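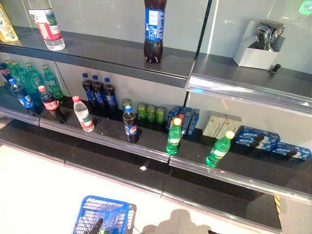 Drinks and snack shelves, part stocked.

**Morneline sessions, June. Mix notebook, side B**

Picked up from where Mbali left the side B transfers. Tape 3 had a dropout near the end of "Skurnell", left channel only. Cleaned the heads, ran it again, same place, so it is on the tape. Patched it from the safety copy. The join is audible on headphones if you know where to listen. Leaving it.

"Carrier" is still too long. Mbali wants the drone to run the full length before the voice comes in. I cut 15 seconds from the front and sent her both. The harmonium is a shade flat against the tape loop, so I slowed the loop to match and kept the harmonium as played.

Levels, for whoever does the next pass:

- Field recordings: high-pass at 184 Hz on the harbour takes only. The church takes sound thin if you do the same.
- Harmonium: retuned reference is 432, not concert pitch. Check this before adding anything new. I lost most of a morning to it.
- Voice: cut a little at 2,000 Hz, dry until the second verse, then the plate.

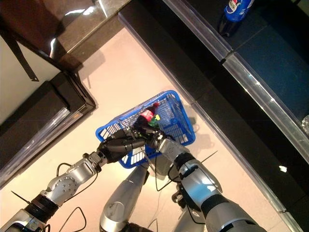

## Running order

Sipho's suggestion is to open the side with "Daden" and put "Carrier" last. Tried it. The change from the harbour bells into "Skurnell" works better this way, and the side ends quietly, good for the inner grooves if the cassette ever goes to vinyl. Against that, "Daden" has the noisiest start of anything here and the hiss is plain when it comes in cold. Faded it in over four bars. Better.

Gaps: two seconds after "Daden", none after "Skurnell", three before "Carrier".
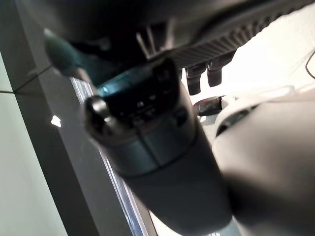 Played the whole side through on the small speakers at 4 pm with Sipho. He thinks the bells are too loud. Brought them down 2 dB and they vanished on the kitchen radio, so back up by one.

To do:

- Mbali to choose the long or short "Carrier"
- second safety copy of tape 3
- ask Sipho for the spelling he wants on the sleeve, Engelbrecht is wrong on the proof
- side A still needs its fades checked
- new pinch roller for the deck, the old one is shiny and slips when the room is warm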